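We're looking for an equipment planner, and I'm the person you'd be sitting across from. I'm Cheng-en Tu, I run the small automation team at Mustix, and for two years I've done all our purchasing myself, in the gaps between other work. It shows! I have three spreadsheets for one budget and a drawer of quotes I keep meaning to file.
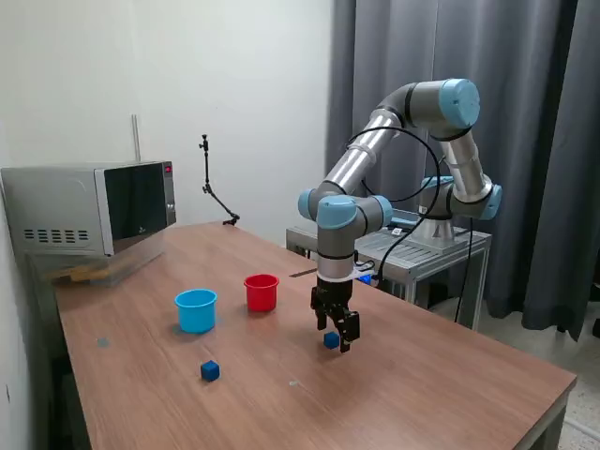
Westora – 30/07/2023

The job is part-time to start, 641 paid hours through the end of next June, at our Westora workshop. You'd take over the equipment plan for tabletop handling, meaning arms, grippers, mounts, cabling, spare fingers, and all the cheap stuff (cups, cubes, storage boxes) that somehow never makes it into anyone's budget. I want one list with prices, lead times and a name next to each line.

First up is the December order. We have quotes from Sarkoseck and Rivadeneyra for a second arm, and they're maddening to compare. One bundles the gripper and the training, the other charges $1,855 for the gripper alone and leaves shipping blank. I'd love for you to call them both, be polite and stubborn, and come back with a number I can sign. Anything under $1,000 you can approve on your own after your first month. 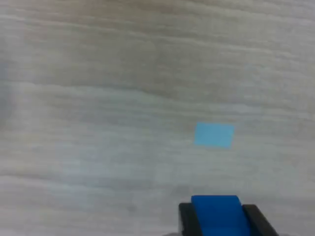

You'd also spend a morning a week at the table with us, so you know what people mean when they ask for different fingertips or a better camera mount. Bring questions, lots of them.

You don't need an engineering degree. I'm after somebody who has bought equipment before – lab, kitchen, print shop, I'm not picky – and who reads the warranty page. Being comfortable with spreadsheets is a must. If you've ever planned for repairs as well as purchases, tell me about it, I'm all ears.

Pay is $34 an hour and the schedule is pretty flexible. To apply, send a resume and a short note about something you bought for work that you'd buy differently now. Put "equipment planner" in the subject line and address it to me at the Mustix office. I read all of them myself and I'll write back either way.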